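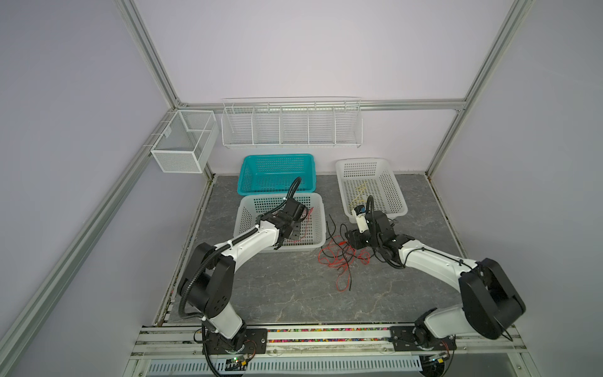 Teleop demos for cable sorting - how many before it stops being useless?

omska_bench
Posted in: Teaching and Demonstration
We're on a two-arm cell, both arms on one rail, sorting loose hookup wire into mesh baskets. Red in one, yellow in another, black wherever I decide that week. All demos are by remote control, one operator, both arms live. I have 300 episodes so far. The policy is fine on a single wire lying by itself. Give it a tangle and it grabs three strands and stalls over the basket. Is that a data problem or am I asking too much?

rail_and_bracket
What does an episode look like? One wire, or do you clear the whole pile?

omska_bench
Whole pile. Runs up to 4 minutes.

rail_and_bracket
Then I'd start there. Four minutes of a person making small decisions is a lot to learn from. Cut it down to one pick and one place, reset, go again. We did that on the Piso job and the same operator hours went a lot further.

Baert
Disagree. If you only record single picks you never record what to do when two come up together. That's the part that is failing. Keep the long ones and add recoveries on purpose - start the episode with a bad grab already in the gripper and show how to get out of it.

rail_and_bracket
You can do recoveries as short episodes too.

Baert
Sure, but the pile changes shape after every pick and you lose that if you reset by hand each time. People always reset it neater than it was.

nadance
Has anyone tried guiding the arms by hand for this? I find remote control hopeless for thin wire. No feel at all. With my hand on the wrist I know when it's snagged.

omska_bench
Tried it for a day. Two problems. My arms end up in the camera view, and I can't move both grippers well and still see what I'm doing. One arm, maybe.

nadance
Fair. I only have the one arm.

Baert
You don't have force feedback on the leaders?

omska_bench
No. I watch the wire and guess.

tworeds
Check your baskets before you record 400 more of anything. Wire ends go through the mesh and hook. Our operator learned to lift and wiggle without noticing she was doing it, and then the policy wiggled over every basket, full or empty. Solid bins fixed it the same afternoon.

omska_bench
Mine do hook, red stranded mostly. I would like to keep the mesh, the next cell uses the same ones.

tworeds
Then hold the drop height the same in every demo and throw out the ones where it caught.

rail_and_bracket
I wouldn't throw those out. Tag them.

tworeds
Tag them and then what? They're still in the folder and somebody trains on them in March.

Baert
Which arm holds and which arm pulls, by the way? Is it always the same?

omska_bench
No. Whichever is closer.

Baert
That will hurt you. Pick a rule. Left holds, right pulls, every time, even when it's awkward. Mixed habits from one operator are as bad as two operators.

omska_bench
OK, that one I can believe. I looked back through the last 32 and I swap constantly, sometimes halfway through a pick.

Plan for now: left holds, short episodes for plain picks, long ones only for tangles, and a set that starts from a bad grab. Will post numbers when I have them.

nadance
Please say which gripper fingers you're using when you do. Mine are too wide for anything under a lamp cord.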